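Sulgate Digital Photo and Software Group
Minutes of the December meeting

The meeting opened at 7.30 pm in the upstairs room. Apologies were received from the webmaster and two members.

1. Minutes of the last meeting
Agreed with one correction. Under item 4, "Prinis trial" should read "Prinis full licence". The trial had already run out by then.

2. Moving the group's picture archive
The secretary reported on moving the archive from the old desktop catalogue to Prinis. The archive holds 2,645 pictures going back to the first club outings. Of these, 2,160 have come across with captions and keywords in place. The remainder came across as bare files with no captions.

The fault seems to be in the export step of the old catalogue. Where a caption contains a line break, everything after it is dropped, and in most cases the whole caption goes with it. The secretary has kept the old catalogue in read-only form on the spare laptop, so nothing has been lost. Captions can be copied over by hand, or the line breaks can be taken out and the export run again.

After some discussion it was agreed to try the second way first on one folder, the Grunumley outing. If the captions survive, the rest will be done in the same way. If not, the group will split the work by year.
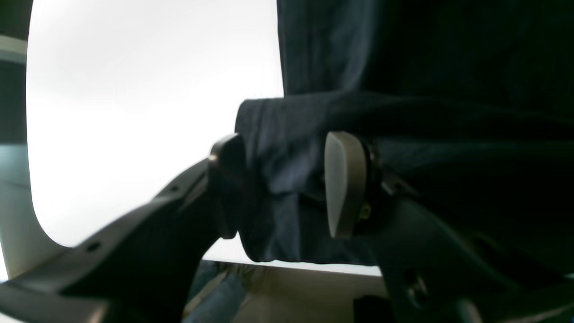 A member asked whether folder names should be changed at the same time. The meeting felt this should wait. Several links on the website still point at the old names and would break. The webmaster will be asked for a list of those links before anything is renamed.

3. Batch resizing
The group has been using the resize tool in Prinis for web copies. Two problems were noted. The tool sharpens by default, and on pictures that have already been sharpened the result is harsh. It also strips the copyright line unless the box marked "Keep details" is ticked, and that box clears itself each time the program is closed.

Agreed: a saved preset called "Sulgate web" will be made with sharpening off and details kept. The preset file will go in the shared folder. Members should load it each time and not rely on the last settings used.

One member said that the Derkach plug-in does the same job faster. It was tried on the evening with 67 files and did finish first, but it put all the output in the same folder as the originals. The meeting preferred to stay with the built-in tool for archive work. Members are free to use Derkach on their own pictures.

4. Questions from members
The following was asked from the floor and is recorded for those who were not present.
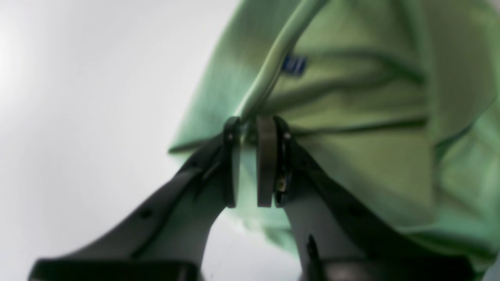 Can the Prinis licence be used on a home computer as well as the group's laptop?
The licence covers 6 computers in total, and four are in use at present. Any member who wants one of the two remaining places should write to the secretary. A place can be freed by signing out of the program on the old computer first – simply deleting the program does not release it.

A second question was about colours looking dull after pictures are put on the website. This happens when files are saved in a wide colour space and the browser does not read the profile. The new preset will convert to sRGB, which should deal with it. Pictures already on the site will be left alone unless their owner asks for a fresh copy.

5. Website gallery
The gallery page is slow to open on older phones. It loads every picture on the page at full width before showing anything. The webmaster sent a note suggesting two changes: smaller thumbnails, and splitting the gallery into pages. The thumbnails were agreed. Opinion was divided on separate pages, as some members like to scroll through everything in one go. The item was held over until the webmaster can attend.

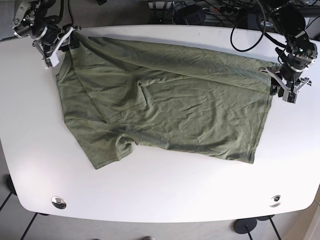
It was also pointed out that the slideshow at the top of the home page still uses last summer's set. Members are asked to put new pictures in the folder named "Home page" in the shared area, landscape shape only, with the photographer's initials at the start of the file name. Files without initials will not be used.

6. Backups
The external drive kept by the secretary is nearly full. A larger one will be bought from group funds. The present drive will then be kept at a second address, with copies made every three months. The online backup is to carry on as now. A test restore of one folder was done before the meeting and all the files opened.

7. Any other business
The Grunumley group has asked to join us for an evening on scanning slides and negatives. Agreed in principle, date to be arranged. They have their own scanner but would need the projector.

The projector cable is missing again. Please check bags.

Actions
Secretary: re-export the Grunumley folder, buy drive, reply to Grunumley.
Webmaster: list of links, new thumbnails.
All: home page pictures.

The meeting closed at 9.15 pm.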